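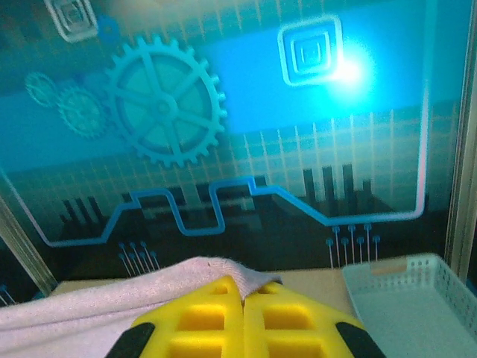

Robots at Work | Faults and Fixes

6/26/20, by the Jirnport newsletter desk

The engineer who runs the towel-folding line at Wonovley still winces a little when she talks about November. She poured us both coffee, apologized for the state of the kitchen, and took her time getting to it.

"It was a grip fault, but for two weeks we were sure it was a vision fault," she said. "We had the cameras apart, we changed the lights, we blamed the glare, we blamed the color of the towels. Pale towels get blamed for everything in that room."

The job sounds simple enough when she tells it. The arm pinches a towel, lifts it, folds it on the table and puts it in a basket. Her team had it running 300 towels a day and was feeling pretty good about life. Then the fingers stopped letting go. The controller said open, the log said open, and the arm carried on to the next move with terry cloth still caught between the tips, dragging basket and all toward the edge of the table.

"I counted 186 of those in the log once I knew what to look for," she said. "Most of them were tiny, a loop of thread, and the towel fell off by itself. So we never saw them!"

The one they did see was worse. A coworker reached in to free a towel during what he took for a pause, and the arm started up again. He got his hand out with a bruised knuckle (he has been very gracious about it, she says, more gracious than she would have been). The line stayed off for the rest of the month.

The cause was a worn joint in one finger, which let it hang back a little on opening. The motor sensor sat upstream of the wear and reported a perfect release every time. Akbulut, the shop that supplies their gripper parts, had suggested swapping the joint after 200 hours. Theirs had gone well past that.

"It was on a sheet of paper in a drawer," she said. "I'm not proud of the drawer."

These days the joint gets changed at 140 hours, and the arm does a small open-and-check before it moves away from the cloth. The pause button, which used to hold the arm with the power on, now cuts the drive completely. Restarting takes up to two minutes and everybody grumbles about it, herself included. She has shared the log with the Gamora project, where a similar hand is being tried on bed linen, and she was hoping to hear back before summer got too far along.

Questions or corrections? Write to the Jirnport newsletter desk | © 2020 Jirnport | Back to top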